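Shop & Home Automation > General Talk > Can a machine do real chores yet?

torquebench
Nov 29, 2018
My sister-in-law asked me at dinner when she can buy something that picks up the living room. I fix packaging equipment for a living, so people assume I know. I said not for a long time. She said her vacuum already does the floor. So I'm asking here. Leaving out vacuums and mowers, is there any chore in the house or shop you would hand to a machine today and walk away from?

millrat_oh
No. Next question.

OK, longer answer. We have two Furnar arms at work loading blanks into a press. They do 1676 parts a shift and they do it well, because every blank is the same and sits in the same spot. Move the stack an inch and they stop. My living room has never been in the same spot twice.

pennyloaf
I think that's too harsh. Dishwashers and dryers are machines and I walk away from both every night. What's missing is the loading and the putting away, so the question is really about picking things up.

torquebench
Fair. Let's say picking things up and putting them where they go.

gantry_nine
This is what I do with my evenings, so I'll give you my take. I've been working on clearing small household junk into a bin and back out again. Blocks and bottles are easy. Anything thin is where the trouble starts. A flat lid lying on the bottom of a bin gives you almost nothing to get hold of. You can't come straight down on it unless your fingers open wider than the lid, and then you have to be square on both rims or it pops out sideways. 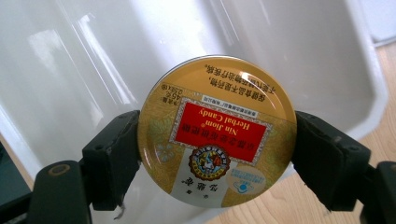

Candy tins are worse than jar lids for this. The metal is shiny and the rim is thin, so the software sees glare and guesses the edge wrong. I ran 234 tries over a couple of weeks with a Nin Jiom Herbal Candy lid mixed in with other stuff. With me steering, it's fine. With the software on its own, it's good enough to be interesting and not good enough to leave alone. White plastic bins don't help either, as the walls throw light everywhere.

millrat_oh
So it works if a person is running it. That's a very slow way to pick up a lid.

gantry_nine
It's slow, yes. The steering is how you get the data to teach it with. I'm not claiming it's a product.

millrat_oh
Then we agree. The OP asked about today.

solder_and_salt
Why not a suction cup? We use them on tin lids at the cannery in Foley. Never had a finger gripper on that line.

gantry_nine
Suction is great on a smooth flat face. Then the next thing in the bin is a sock. I want one tool for the whole bin.

solder_and_salt
Put both on the wrist. The Alel changers swap in a few seconds.

torquebench
We tried a changer on a case packer in May. It was one more thing to keep aligned and we pulled it out. For candy lids only, I'd go with suction too. For a house I see why you'd want fingers.

pennyloaf
I'd put up with slow. If it took 15 minutes to clear one coffee table while I was at work I wouldn't care at all. Factory people always talk about cycle time and at home it hardly matters.

millrat_oh
It matters when it drops a glass in minute three and spends the rest driving over it.

gantry_nine
That one I can't argue with. Knowing that it dropped something is harder than the grasp. Mine will happily carry nothing to the shelf and let go of it.

torquebench
My people do that too. All right, I'm telling her the vacuum is as good as it gets for now and to check back. If anybody has a shop chore they've really handed over, deburring or sweeping or sorting hardware, post it. I'd like to hear about sorting especially.

Comments (3)

filer_dan_no
Sorting hardware by size, yes. Vibratory bowl, no arm needed. Bought a used Filness unit and it has run for years.

quietlathe
Agree with the suction guy. Also, try a matte black mat in the bottom of the bin before you blame the software.

bluecouch
I just want one that folds fitted sheets.

Related threads
Suction or fingers for mixed bins
Best camera position for shiny parts
Furnar arm faults out after warm-up
Is a robot mower worth it on a slope?
Cheap ways to sort screws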